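Stitside Folding Board – User Manual
Section 4: Folding Garments

4.1 Before you start

Place the board on a flat, stable surface at waist height. Leave enough free space on both sides for the side panels to open fully. The panels swing through a half circle and will knock over anything that stands next to the board.

Garments must be fully dry. Damp knit fabric stretches under the panels and dries with the fold lines set into it.

Empty all pockets. Close zippers. Leave buttons on plackets and cuffs open until the garment is on the board, then close the top button and every second button below it.

CAUTION: Keep fingers clear of the hinge strips when closing a panel. Hold the panel by the outer edge only.

4.2 Laying out the garment

1. Open all panels and check that the hinge strips lie flat.

2. Lay the garment face down with the neckline at the top edge of the board. The collar or neck ribbing should line up with the center mark.

3. Smooth the fabric from the center outward with the flat of the hand. Work from top to bottom. Do not pull on the hem.

4. Check for doubled fabric along the side seams and at the cuffs. A cuff or hem that has turned under adds thickness at the edge, and the side panel will not close flush.

5. Lift out any long diagonal ridge before folding. A ridge that is pressed under the panel becomes a crease.

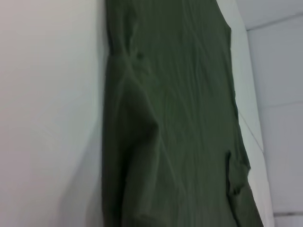 Do fine lengthwise wrinkles have to be ironed out before folding?
Fine wrinkles in cotton and cotton blends can be left as they are. They relax during storage or wear. Iron the garment first only if it is going into long-term storage or a suitcase.

4.3 Side folds

6. Close the left panel over the center. Press lightly for a moment, then open it again. The left side of the garment stays folded.

7. If the sleeve extends past the right edge of the center panel, fold it back on itself and let it point down toward the hem.

8. Repeat steps 6 and 7 with the right panel.

9. Check that both sides meet or overlap evenly. An overlap that is wider at the hem than at the shoulder means that the garment was laid out at an angle. Unfold it and return to step 2.

NOTE: On children's sizes the sleeves normally stay within the center panel. Skip step 7.

4.4 Bottom fold

10. Close the bottom panel upward. Press lightly and open.

11. Slide both hands under the folded garment and turn it over so that the front faces up.

The board is designed for a finished stack of up to 16 folded T-shirts or 7 sweatshirts. Higher stacks lean and should be split.

4.5 Hooded garments

Hoods need one additional fold and must be dealt with before step 6. Lay the garment face down as described, then fold the hood down onto the back so that its seam follows the neckline. Flatten the hood from the middle toward both sides. Thick hoods with a lining may be folded once more, with the tip tucked back under.

Drawstrings should be pulled to equal length and laid flat on the chest before the garment is turned face down. Do not tie them. A knot leaves a mark in soft knits, and metal tips can scratch the surface of the board – tuck these inside the neckline.

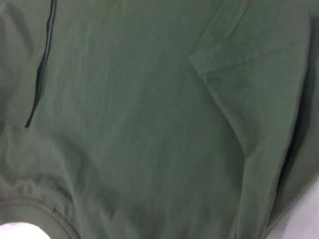
Brushed and fleece-backed knits are thicker than they look and spring back after folding. Hold each panel closed for 4 seconds instead of pressing and releasing. If the bottom fold still opens by itself, place the garment at the bottom of the stack, where the weight of the others will keep it closed.

For garments with a front pocket, smooth the pocket opening first. The lower edge of the pocket should not fall on the line of the bottom fold. If it does, move the garment up on the board by one finger's width and repeat the layout.

CAUTION: Do not close a panel by force. If resistance is felt, open all panels and reduce the thickness of the garment at the hinge. Damage to hinge strips caused by overloading is not covered by the warranty.

4.6 After use

Wipe the board with a dry cloth to remove lint. Dark fabrics shed more, and lint left on the surface transfers to the next light garment. Close the side panels first, then the bottom panel, and store the board upright. Replacement hinge strips are listed in Section 7 under part number 392.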